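Posted in: TV, Rewatching, Rambling
June, by the one with the remote

I finished the second season of Vadstead on Monday night, and I have been walking around the house arguing with it ever since. If you haven't got that far, please go and watch it and come back, because I'm going to spoil the whole thing.

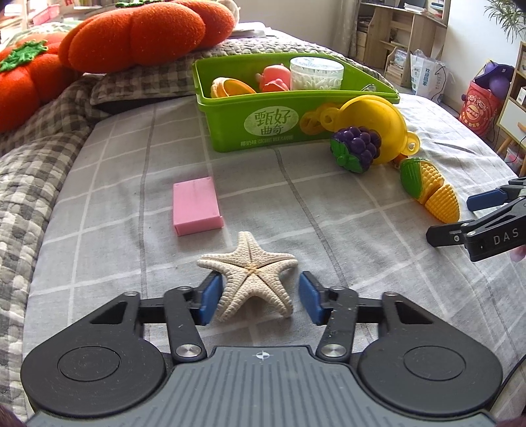
A starfish in both of these, and the pink pig in the second.

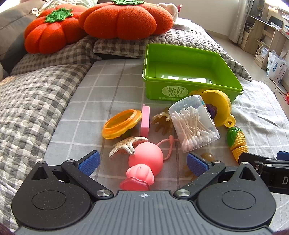
So, the lighthouse episode. I know plenty of people found it slow (I read 27 pages of comments over breakfast and most of them were cross), but I loved it! The whole hour is the mother sitting on the stairs, refusing to open the letter from Mamow, and I don't think I looked at my phone once. She knows what is in it. We know what is in it. Her sister knows too, and keeps coming in to talk about soup. All that chatter about how much salt to put in is the closest those two have come to a real fight since the pilot, and when the sister finally sits down one step below her I had to go and get a tissue.

What I can't make up my mind about is Lirkon. The company has been this big gray shape in the background for so long, with its vans and its polite phone calls, and now we learn it only ever had 32 people working for it. Is that meant to be scarier? I think it is. I keep going back to the scene in the ferry office where the clerk slides 3,000 in cash across the desk and asks for a receipt, as if he were buying a lawn mower. In the first season I took that as a joke. On a second viewing he looks terrified, and his hand stays on the envelope a good while after she has picked up the other end of it.

And then there's room 822. I was sure, all last season, that it was the father's old hotel room, and I told everybody so, at length, at more than one dinner. I was wrong. It's the number on the boat shed, and it was sitting there in the opening titles the entire time, painted on the door behind the gulls. I went back and checked and let out a little yelp.

My one real grumble is the wedding. Oral is supposed to be a tiny village where people haven't spoken to each other in years, and suddenly they're all dancing in the same barn under fairy lights? I would have liked one more episode to get us there, or even ten more minutes with the brothers in the truck. The song was lovely, though, and I've had it in my head all week.

I'm starting season three tonight, once the dishes are done and the dog has been out. No hints in the comments, please!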